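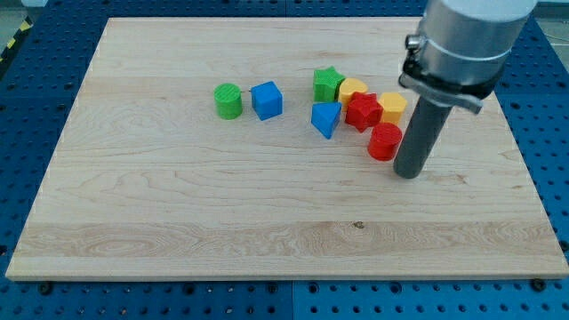 # Ekemholm shape blocks, printed set of eight

Sold by Olszewski Toy and Classroom Supply
Stock no. 2253
Listing last changed 11/06/2020

I didn't want to stock these. We've sold wooden blocks for a long time, and every year somebody sends us a box of printed plastic and tells us it will change the way small children learn. It won't. They're blocks. Kids stack them, throw them, sort them once if an adult is watching and then go back to throwing them.

Still, customers kept asking for something bright, solid and easy to wipe down, and the Ekemholm set was the least silly of the ones we tried. So it's on the site, with my reservations attached.

## What you're buying

A set of eight solid shapes in green, blue, yellow and red. There are cylinders, stars, a cube, a triangular prism, a hexagonal prism and a yellow piece with a rounded top. Shapes repeat in different colours, so a child can sort by one or the other and get a different answer each time. I'll grant them that it's a decent idea.

The maker's leaflet says the set "unlocks spatial thinking". I asked what that meant and got a second copy of the leaflet.

**No board, tray or bag is included.** The blocks come in a plain carton. If you want a flat wooden board to play on, any smooth offcut will do, and you'll spend less than you would on ours.

## The finish

You will see and feel lines. The blocks are printed in layers and nothing has been done to hide it, so there are fine ridges on the sides and a pattern of lines across the tops. The catalogue calls this a "sensory surface". It's what printed plastic looks like when you don't sand it.

Does it matter? Less than I expected. The ridges give small hands a bit of grip, and the cube has rounded edges, which I like. On the other hand, ridges hold on to jam. A damp cloth isn't enough and you'll want an old toothbrush. If you're after something glossy, buy moulded blocks instead.

## How they stack

Flat on flat is fine. The cylinders, the cube and the hexagonal prism all make a reasonable base. The stars are good when they're lying down and a nuisance when they're standing on their points, although every child we handed them to wanted them standing up. The rounded yellow one goes on top or it goes nowhere.

Please don't expect towers. With eight pieces you run out quickly, and a four-year-old who has used a proper bucket of blocks will notice. Daycares should think about two sets. I'd say the same if I weren't selling them.

## Details

| | |
|---|---|
| Pieces | 8 |
| Material | Printed plastic, solid colour right through |
| Colours | Green, blue, yellow, red |
| Weight in carton | Almost 161 g |
| Suggested age | 3 and up |
| Price | $26 |
| Dishwasher | No, whatever your sister-in-law says |

## Compared with the others

**Oltus basic set.** Cheaper, thinner walls, and hollow, so they sound like yogurt tubs when they hit the floor. The colours are nice. We had two split at the corners in February and stopped reordering.

**Risico stacking shapes.** Heavier and better made, at close to double the price. If you have one child and plan to pass the blocks down, they may be worth it. If you have a room full of children and lose a piece a month, they aren't.

**Plain hardwood blocks.** Still my favourite. They don't come with stars.

## Questions we get

**Can I buy a single replacement?**
Yes, but only in the colour that shape came in. Email us with the shape and we'll tell you what's in the drawer.

**Do the colours fade?**
The maker says no. Our display set has been near the front window since February and the red looks a touch duller to me. Jordan at the counter can't see it.

**Are they good for learning shape names?**
As good as anything with a shape. You'll have to do the talking.

**Do you ship to schools on invoice?**
Yes, and we need a purchase order number first.

## Returns

Thirty days, all pieces present, reasonably clean. We don't take back sets that have been chewed. Jordan Kettle handles returns and has a stricter idea of "reasonably clean" than I do, so send them to the store marked for Jordan and include your order number inside the carton.

Wanda Kurek
Buyer, toys and classroom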